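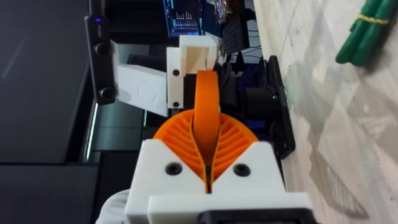

The orange fingers on the Lurkus cell, set in their white printed housing. Replacing them is the most frequent job on the machine.

The sales line for soft robot fingers is that they forgive. They bend around whatever they meet, so the arm doesn't have to be perfectly placed, and the shop doesn't have to pay someone to place it. Henrik Schwerdtfeger has heard the line often enough to recite it. He also keeps a drawer of torn fingers at Teuber, the small packing firm where he looks after one robot cell and most of the other things that plug in.

"They forgive the robot," he said. "I'm the one who gets the phone call."

The cell was sold to Teuber as something that would run with 75 minutes of attention a month. In July, by Schwerdtfeger's own log, it took that much in the first week. None of it was dramatic. A screw backed out of the printed plastic. A rib split near the seam. The wrist camera got bumped, and after that the arm reached a little short of everything until he ran the calibration again.

A finger change is easy enough to watch. He parks the arm, cuts power to the gripper, backs out the screws on the face of the housing and eases the old pair up through the opening. The new pair goes in the same way. Then comes the part the brochure skips. Screws in printed plastic will take only so much torque, and the threads wear a bit each time. Too loose and the fingers wander. Too tight and he is printing another housing, which takes about 4 hours if the printer behaves.

Yasir Jadoon, who designed the gripper for Lurkus, doesn't dispute much of this. Printed parts are cheap, he argues, and cheap parts are supposed to be swapped. A set of fingers costs $2 in material. A machined gripper of similar reach, he says, would have cost Teuber $378 and dented the product besides.

That sum leaves out Schwerdtfeger. His hours don't appear anywhere in the Lurkus price sheet, and they didn't appear in the Teuber budget either until he started writing them down. Jadoon says threaded metal inserts are coming in the next housing. Schwerdtfeger was told the same thing about the last one.

He has since bought his own inserts and a soldering iron to set them with. The first housing he tried it on cracked at the left shoulder. The second is on the arm now, and he checks it before lunch.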